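Stiltix 手持夹爪采集规范与数据卡

这份 README 讲的是 Stiltix 数据集的采集规范:怎么布置桌面,怎么拿夹爪,一条演示从哪里开始算、到哪里结束算,什么样的数据留下,什么样的数据退回去重录。数据本身的格式说明放在后半部分。如果你只想尽快把数据读进来,可以直接跳到“目录与字段”;如果你打算照着我们的办法自己采一批,请从头读,读完再开机。我们在这份规范上花的力气比在采集代码上还多,而且越写越觉得值得!

版本说明

当前版本为第 2 版,8月26日冻结。第 1 版仍可下载,但不建议再用于训练,两版的切分文件互不兼容。下一次小修订计划在九月,主要补充标注字段的中文说明,不改动任何已有的演示编号。

数据规模:2,000 条演示,其中 661 条属于“开合类”任务(锅盖、盒盖、抽屉、柜门),其余为抓放、倾倒、擦拭和整理。任务模板共 33 个,每个模板都有一页单独的任务卡,放在 tasks 目录下。

名称对照

Stiltix:数据集和本规范的名字。
Standen:采集场地,所有演示都在这里录制。
Drakos:录制与时间同步程序。
Willex:质检与回放工具,也负责导出。

文档里出现“采集员”指手持夹爪做动作的人,“质检员”指在 Willex 里看回放的人。同一条演示的采集员和质检员不能是同一个人,这一条没有例外。

为什么要先写规则

手持夹爪采集真的很迷人:不用遥操作整台机械臂,人拿着夹爪走到桌边就能做,动作自然,速度也快。可是正因为太容易上手,大家会不知不觉地把自己的习惯带进去。有人喜欢先在空中晃两下再去夹,有人夹住以后会停下来看一眼屏幕,有人做完了顺手把桌上的东西摆整齐。单看每一条都没问题,混在一起训练,策略就会学到一堆莫名其妙的停顿和绕路。

第 1 版吃过这个亏。当时的说明只有半页纸,写着“自然地完成任务”。“自然”这两个字每个人理解得都不一样,后来回放时我们光是争论哪一帧算开始就争了很久。第 2 版把能写死的都写死了,写不死的也给出判断的办法。

一、场地与桌面

1. 任务物体放在桌面中部,双手都能够到,不需要踮脚或者侧身。
2. 桌面上只放任务卡列出的物体。干扰物版本的任务卡会另外列出干扰物,照单摆放,不要临时加东西。
3. 背景不做清空。椅子、纸箱、架子可以留在房间里,这是有意的选择,我们希望数据里有真实房间的样子。但是一组录制进行当中不要挪动背景里的家具。
4. 自然光可以用。窗帘状态在一组之内保持不变,换组时可以改,改了要在会话记录里写一笔。
5. 反光强的桌面先试录一小段,在 Willex 里确认标记块没有被高光盖掉,再开始正式录制。
6. 地面上的线缆靠边走。采集员站立的位置要能放稳两只脚,转身时不会踩到线。

二、夹爪与标记块

1. 每只夹爪顶部装一个标记块,上电前用手轻推一下,确认没有松动。标记块一旦拆下重装,必须重新标定,哪怕看起来装回了原位。
2. 左右夹爪不得互换。Drakos 按编号记录左右,拿反了不会报错,只会得到一组镜像错乱的轨迹,这种错误查起来特别费劲。
3. 标记面脏了用干布擦,不用酒精。印刷面磨花以后整块更换。
4. 线缆从手腕外侧下垂,留出足够的余量,双臂完全前伸时线不能绷紧。线绷紧的时候,人会下意识地收着动作,回放里一眼就能看出来。
5. 夹爪开合行程在每次会话开始时各做一遍完整校零:全开,停住,全合,停住,再全开。
6. 夹取硬质边缘时不要用最大力。够稳就行,夹得太紧会把薄边夹变形,后面的演示就和前面的不一样了。

三、一条演示的起止

起点:双手夹爪静止,都在头部相机的视野内,没有接触任何物体。采集员踩下踏板,听到提示音以后再动。

终点:物体到达任务卡规定的状态,夹爪离开物体,双手回到视野内的静止位置,再踩一次踏板。

起点之前和终点之后的画面由 Drakos 自动裁掉,不需要采集员操心。中途如果忘了下一步要做什么,请直接作废重来,不要站在原地想。思考的停顿是最难清洗的一类噪声,人能理解那是在想事情,模型可不知道。

中途说话没有关系,音频不进入发布版本。

四、双手任务的补充要求

双手任务是我们最喜欢的一部分,也是规则最细的一部分。

1. 先到后动。两只夹爪都夹稳以后再发力,不允许一只手先把物体拖歪,另一只手再追上来。任务卡注明“先后手”的除外。
2. 抬升时两端保持大致水平。允许轻微倾斜,不允许一端还搁在物体上、另一端已经高高翘起。
3. 标记块尽量朝向头部相机。两只夹爪靠近时容易互相遮挡,发生短暂遮挡可以接受;长时间遮挡由 Willex 自动标红,交质检员判断。
4. 手臂不要从物体正上方跨过去。从两侧进、从两侧出,头部视角才看得见接触点。
5. 放下时同样要求两端同时接触,然后再松开。松开的先后不作规定。

锅盖任务属于开合类里的“双手取盖”,任务卡要求夹住盖子左右两端,向上抬离锅体,平移到桌面空位后放下。
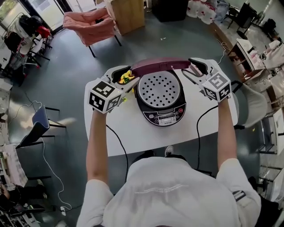
图 1 双手取盖:两只夹爪分别夹住深红褐色盖子的左右两端,盖子位于电饭煲上方。

录这一类任务时请特别留意下面几点。

电器类物体一律不通电,电源线从任务物体上收走或固定在任务卡指定的位置。内部不放水,也不放食物。需要模拟重量的任务用配重袋,编号写进会话记录。

盖子的夹取点以任务卡上的标注为准,不要因为中间有把手就改去夹把手。我们另有一个单手夹把手的模板,两者在训练时是分开采样的,混录会让两个模板都变脏。

物体上的品牌标识不遮挡,也不作为标注内容。语言指令里一律写通用名称,比如“打开电饭煲的盖子”。

五、安全与采集员状态

连续录制一段时间以后手腕会酸,这时候动作会变小,松手会变快。请按会话表休息,不要为了凑整组硬撑。会话表里的休息时间是规范的一部分,跳过休息录下的演示,质检时可以整组退回。

衣袖过长时挽起或者收紧袖口,以不碰到夹爪的活动部分为准。鞋子要合脚,拖鞋不行。身上的背带和线缆固定好以后,先空手做一遍任务动作,确认不会勾到桌沿。

涉及刀具、玻璃和热源的任务不在本数据集范围内,请不要自行添加模板。

六、隐私

头部相机朝下安装,主要拍到双手和桌面,但采集员的肩背、衣着有时仍会进入其他视角。所有采集员在录制前签署同意书,可以在发布前要求删除自己的任意一组数据,不需要说明理由。发布后提出的删除请求会在下一个版本中执行,并在变更记录里写明受影响的演示编号。

桌面和背景里不得出现带有个人信息的纸张、屏幕或快递面单。质检员看到疑似内容时,先隔离整组,再讨论怎么处理。

七、质检

质检员在 Willex 里以正常速度完整看一遍,再看一遍自动标红的片段。结论只有三种:

通过:符合规范,进入发布池。
保留:任务完成,但有小瑕疵,例如抬升时略有倾斜。进入补充池,默认不参与训练,欢迎拿去做鲁棒性研究。
退回:起止错误、左右拿反、长时间遮挡、桌面出现清单以外的物体,或者任务没有完成。

失败的演示我们单独收着,放在 failures 目录下,附失败原因代码。请不要把它们当成垃圾!抓空、滑脱、放偏,这些片段拿来训练成功判别器非常好用,我们很希望看到有人把它们用起来。

质检员之间意见不同时,以较严的一方为准,并把这条演示加入讨论清单。规范里不少条文就是从讨论清单里长出来的。

八、目录与字段

tasks/ 任务卡,每个模板一页,含物体清单、初始摆放、夹取点和终止状态。
demos/ 通过质检的演示。
extra/ 结论为“保留”的演示。
failures/ 失败演示及原因代码。
calib/ 各会话的标定文件,与演示按会话编号对应。
splits/ 训练、验证、测试切分。

每条演示包含以下内容:

video_head 头部相机视频。
pose_left、pose_right 左右夹爪的六自由度位姿,在桌面坐标系下表示。
grip_left、grip_right 夹爪开度,归一化到 0 至 1,0 为全合。
valid_left、valid_right 标记块是否可见。不可见时位姿由插值得到,请务必先看这个字段再用位姿。
instruction 语言指令,中文为准。
session 会话编号,用于查找标定和会话记录。
qc 质检结论与备注。

切分按会话划分,同一会话的演示不会同时出现在训练集和测试集里。请不要按单条演示重新随机切分,那样得到的成绩会偏高,也没法和别人比较。

九、已知问题

深色薄边物体的接触时刻标注偏晚,盖子类尤其明显。做接触检测的话,建议结合夹爪开度一起判断。

早期几组会话的窗帘状态没有记录,字段为空,不代表窗帘是关着的。

所有演示都在同一个场地录制,背景的多样性有限。在别的房间里部署之前,请自己补一些本地数据。

采集员以右利手为主,左手主导的动作偏少。左手主导的模板会优先补录。

十、参与修订

我们非常欢迎对规范本身提意见,改一句话也行。提交修改时请写明涉及的条目,并附上能说明问题的演示编号,只有文字描述的话很难讨论下去。新增任务模板要先交任务卡,再试录一组,质检通过后才会进入正式列表。

改动夹爪硬件、标记块尺寸或者坐标系定义的提议,会推迟到下一个大版本处理,小版本内不动这些东西。

如果你照着这份规范采了自己的数据,不管有没有打算公开,都请来说一声用得顺不顺手,尤其是第三节和第四节,我们还在改。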